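Kitchen helper wanted, Sundstead, two mornings a week

Posted March 12, 2016

Hi! I run a small shared kitchen in Sundstead called Nurkach, and I need another pair of hands. We rent the space by the half day to people who make jams, sauces, dumplings, pickles, all kinds of good stuff, and by the end of a busy morning the counters and the sink are usually a mess. Everyone who rents is supposed to clean up after themselves. They mostly do, but there's always a gap between "cleaned up" and "clean," and that gap is the job.

What you'd be doing: clearing the counters, washing and drying whatever got left in the sink, matching jars to lids (I swear the lids walk off on their own), breaking down cardboard boxes and getting them out to the recycling, wiping down the faucets, and topping up the soap. Once a month we pull everything off the shelves and go through it together, and I'll bring lunch that day. You'd also be checking the date labels in the big fridge and leaving a note for me about anything that looks iffy.

Hours are 3 hours each on Tuesday and Friday, starting at 9:30. If one of those mornings is impossible for you, tell me anyway and we'll see if we can shuffle things. Pay is $80 per morning, paid the same day, and you can take home whatever the cooks leave on the share shelf — last week it was plum butter and I'm still thinking about it.

You don't need restaurant experience. I'd love someone who likes putting things back where they go and doesn't mind wet sleeves. You should be able to lift 30 pounds, since the flour comes in heavy sacks, and be okay with stairs (the storeroom is up a flight and the elevator belongs to the offices). Some of our cooks speak Chinese at work, so if you do too, great, but it isn't a must. Please tell me if you have a nut or sesame allergy. Both are in the kitchen pretty much every day and I can't promise otherwise.

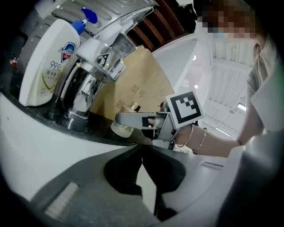
By the sink: hand soap, a box, and one of the little gold-capped jars.

A few practical things. We're in the Economou building, side entrance, the green door past the bike racks. Street parking is free until noon on the north side only. I've got aprons and gloves in every size, but wear shoes that won't slip. There's a paid trial morning first so you can see if you like us, and I'd want you to stay through November if it works out, when the holiday orders start and things get really busy!

To apply, just drop a note in the Nurkach mailbox by the side entrance, or leave one at the front desk and ask them to pass it up. Tell me a bit about yourself, which mornings you can do, and the best way to reach you. No resume needed, though I'll read it if you have one. If you've cleaned or organized somewhere before, even your aunt's garage, put that in.

I'm hoping to have someone in by the end of the month.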